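Laundry Day, in Pictures

By Ileana Voicu
October
3 min read

I grew up in a house where the clothes were folded on the bed, in a hurry, by whoever passed near it. Now I like to do it slowly and on a flat place. In this small gallery I collected my notes on folding and sorting simple clothes, the ones that we all wear and do not think much about. My friend Emanuel Onu read the text before me and corrected my commas, but the opinions are mine.

I began the notes on a Sunday in Vilwood, when I had 40 shirts to put in order before moving them to a smaller closet. A shirt which is well folded takes less place in the drawer, and in the morning you can find it without pulling out all the others.

The dark T-shirt

Dark gray is a difficult color for folding, as the seams are hard to see in the evening. I look for the hem first and then I find the shoulders from there.

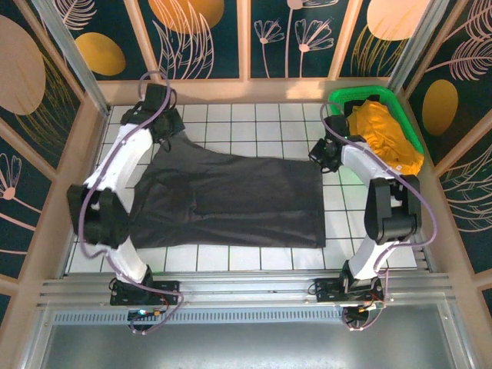 Dark T-shirt laid out flat on white tiles, with some soft wrinkles still across the middle. In the green basket at the back is something yellow-orange, crumpled.

Smoothing by hand

Before the first fold I pass the open hand from the center of the shirt to the sides. I do it 2 times, and I do not press strongly. If the cotton is thin, pressing only moves the wrinkle to another place. The collar I leave for the end.

The fold itself

There are many methods, and my aunt in Erkcombe would defend hers against all of you. I bring one side to the middle, with the sleeve turned back on itself, then I do the same with the other side. After this the hem goes up to the collar, and one more fold makes it small enough for the drawer. For long sleeves I turn the sleeve down along the body, so it does not make a thick corner.

In the drawer

I put the shirts standing, with the folded edge up, and dark colors at the back. Sweaters stay flat on the shelf. Emanuel keeps his in piles by season and he is also content.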